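Progress report, Clorley Housing Lettings Program
Reporting period ending May 25, 2019

Fesska manages 142 rental units under the Clorley agreement. At the close of the period 104 were let, and 26 more were under application. Vacant units at Undari remain the slowest to move, and asking rents there were lowered in March. 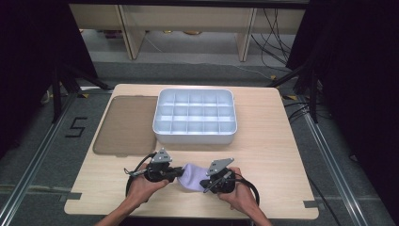

Divided storage box and tray on a wooden table.

Tenant files for the Kang building have been moved to the new register. Lease renewals are being sent 50 days before expiry, as the grant terms require.

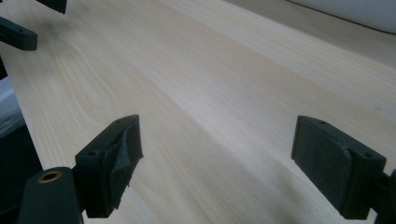
The remaining applications are with the screening desk. We request approval to carry the unspent advertising allowance into the next period, for use at Undari only. A revised budget sheet will follow under separate cover.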